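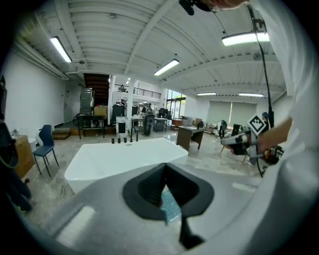 **Progress report, second quarter: Koltance guesthouse water and plumbing refurbishment**

Prepared by Sinan Ağca for Shu-fen Mak, Bradatov Fund

**Status.** Work on the supply side is complete except for the roof tank. Drainage is two weeks behind the schedule agreed in February. Spending stands within the approved budget.

**Supply pipework.** Dekker replaced 610 m of galvanized pipe with copper on the lower floors. All risers were pressure tested before the walls were closed. Two joints on the east riser failed the first test, were remade, and passed the second. Test sheets are in Annex B.

**Hot water.** The old boiler has been removed. Its replacement feeds a 400-liter storage cylinder with a recirculation loop. The return temperature at the far end of the loop is still below the design value, and the balancing valves will be reset once the top floor is connected.

**Drainage.** The delay comes from the cast iron stack in the north wing, which had corroded further than the survey indicated. An additional 182 m of waste pipe was ordered from Bosovus. Delivery is confirmed, but installation can't start until the floor screed in the corridor has been cut.

**Metering.** Submeters are installed on each floor. Main meter reading at handover: 2406.

**Next period**

- Connect top floor and balance the loop
- Replace north stack
- Install roof tank and overflow
- Submit revised drainage drawings

**Decision requested.** Approval to move the unspent survey allowance to the drainage line. The total grant is unchanged.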